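Handheld demos vs teleop, our numbers

fengying_z
Finished the Wornon comparison. 200 handheld demos got us 42 successes in the eval, and the teleop set is still way behind. I'm kinda thrilled!

makokha9
Same number of demos, or same hours? Big difference.

fengying_z
Same hours. Teleop is slow, that's my whole point.

oduor_m
Not buying it yet. Your policy could just be memorizing the layout.

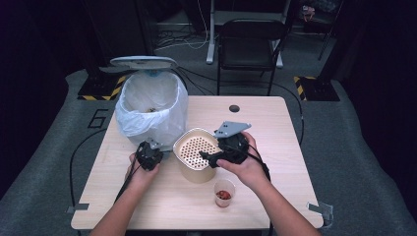 fengying_z
Layout gets shuffled every 8 demos, so nope. What I do worry about is grip height. With the clear cup that close to the strainer container, both hands come in low, and teleop people tend to go high.

oduor_m
Then split by height and post it.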